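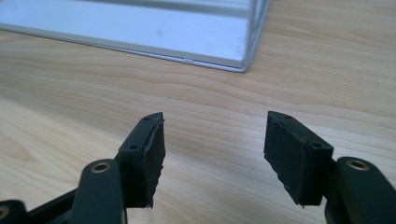
According to Nilmini Thambiah, the Trudach depot fire was lost in the first hour, when pumps were sent to the wrong side of the canal. Her account is disputed, but it remains the usual starting point for writing on the subject.

The Trudach depot fire was a warehouse fire in the dock district of Trudach. It began shortly after 2 a.m. in October in a storage building let to Riden, a paper and packaging firm, and was declared out 21 hours later. No deaths were recorded. Crews treated 97 people for the effects of smoke, most of them residents of Quan Street, and 1,447 were moved from their homes overnight.

Course of the fire
The first call was logged at 2.16 a.m. The building held baled paper on three floors, divided by timber partitions that had been added after the last inspection. Fire passed through a disused hoist shaft to the top floor before the first crew arrived. Hydrant pressure on the north quay was low, and water was drawn from the canal by portable pump from 3.40 a.m. The roof fell in at about 5 a.m. — after all crews had been withdrawn from the upper floors.

Response
A total of 116 firefighters attended, under the command of Kaede Nagano. Two fireboats worked from the basin, and a third was held back by low water at the Prallar lock. Sparks set light to a timber yard downwind, but this second fire was contained before daylight.

Inquiry
The inquiry, led by Lucrezia Bortolotti, found that the fire had most likely started in a battery charger on the ground floor. It criticised the open shaft and the state of the north quay hydrants. On the placing of the first pumps it reached no firm view. Yasuo Maruyama later argued that the southern approach was the only one open to heavy vehicles at that hour, as the swing bridge was closed for repair.

Aftermath
The shell was pulled down the following spring. New rules for the district required hoist shafts to be sealed at each floor and quay hydrants to be tested twice a year.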